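Petora – mes notes de vocabulaire ménager, version 2

Un petit jeu de données que je bricole depuis janvier, le soir, sur un coin de table.

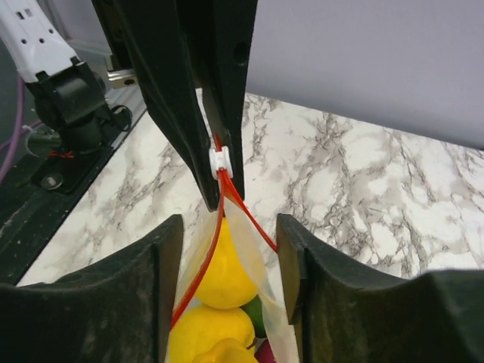 Au départ je voulais juste une liste de mots pour mes cours de français (niveau débutant), et puis ça a grossi ! On a maintenant 100 fiches, dont 70 avec une phrase d'exemple. Les autres viendront, promis, mais les verbes pronominaux me donnent du fil à retordre.

Contenu
fiches.csv : le mot, le genre, le pluriel, la phrase
regions.csv : les variantes locales – poche, sachet, cornet, pochon, vous voyez le genre de dispute
onder.txt : mes règles de tri, à lire avant de râler

Utilisation
Ouvrez le CSV en UTF-8, séparateur point-virgule. Avec un tableur, pensez à forcer l'encodage à l'import, sinon les accents sautent (je me suis fait avoir 3 fois).

Ce qui cloche encore
Les variantes belges et suisses sont maigres, je ne connais pas assez. Si « torchon » veut dire autre chose chez vous, ouvrez un ticket !

Licence
CC BY 4.0. Servez-vous, et citez Petora si vous y pensez.

Dernière mise à jour : 14 octobre 2020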